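## 4. Réglage des niveaux sombres et de l'uniformité

Cette section s'applique aux moniteurs Brirkow raccordés à un poste sur lequel l'utilitaire Sumeston est installé. Elle suppose que la mise à l'horizontale du pied et le raccordement du câble vidéo sont terminés. Pour un moniteur utilisé sans l'utilitaire, passer directement à la section Réglages par le menu intégré.

### Conditions préalables

- Le moniteur est sous tension et affiche une image depuis le temps de chauffe indiqué dans la fiche technique.
- Aucune source de lumière directe n'atteint la dalle. Les stores restent dans la même position pendant toute la procédure.
- La mise en veille automatique et l'économiseur d'écran sont désactivés.
- Le profil de couleur du système est celui livré avec le moniteur.

> **Attention.** Ne pas nettoyer la dalle juste avant le réglage. Un chiffon humide laisse un voile qui fausse la lecture des gris profonds. Ne jamais appuyer sur la dalle pour vérifier une tache.

### Procédure

1. Ouvrir le menu intégré, puis choisir **Image > Réinitialiser**. Confirmer.
2. Régler **Luminosité** sur 66. Laisser **Contraste** à sa valeur d'usine.
3. Désactiver **Contraste dynamique** et **Adaptation à l'éclairage**. Ces deux fonctions modifient le rétroéclairage selon le contenu affiché.
4. Lancer Sumeston et sélectionner le moniteur dans la liste. Si plusieurs moniteurs du même modèle sont raccordés, cliquer sur **Identifier** : le nom choisi à l'installation s'affiche dans un angle de la dalle.
5. Ouvrir l'onglet **Noirs**. La mire comporte quatre plages, de la plus sombre à la plus claire.
6. Déplacer le curseur **Seuil** vers la droite jusqu'à ce que la plage la plus sombre se distingue du fond, puis revenir d'un cran.
7. Ouvrir l'onglet **Uniformité** et cliquer sur **Plein écran**. Se placer face au centre de la dalle, les yeux à la hauteur du bord supérieur.
8. Appuyer sur Échap pour quitter la mire, puis enregistrer les valeurs sous un nouveau nom. Le profil d'usine ne peut pas être remplacé.

**Remarque.** Le menu intégré reste verrouillé tant qu'une mire est affichée en plein écran. Il ne s'agit pas d'un défaut.

### Si le réglage n'est pas conservé

Vérifier que le commutateur **Mémoire**, au dos du moniteur, est en position ouverte. Débrancher puis rebrancher le câble USB de données et relancer l'utilitaire. Sur un poste géré par un service informatique, l'enregistrement d'un profil peut demander des droits d'administrateur ; dans ce cas, exporter le profil avec **Fichier > Exporter** et transmettre le fichier obtenu.

### Contrôle sur une image

Les mires de Sumeston ne remplacent pas un contrôle sur une image ordinaire, affichée à sa taille réelle et sans correction. Dans le rendu ci-dessous, la grande surface gris ardoise doit paraître presque unie, avec une légère nuance bleutée. De larges bandes presque verticales, très peu marquées, existent dans sa moitié droite ; elles appartiennent à l'image et ne signalent pas un défaut de la dalle. Si elles prennent l'aspect de marches nettes, réduire **Seuil** d'un cran. Si la nuance bleutée vire au vert ou au rouge, reprendre la procédure à l'étape 1. Le bord droit de la surface, une longue diagonale, doit rester franc sur toute sa longueur ; un liseré clair indique que **Netteté** est réglée trop haut.
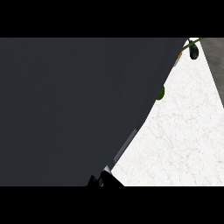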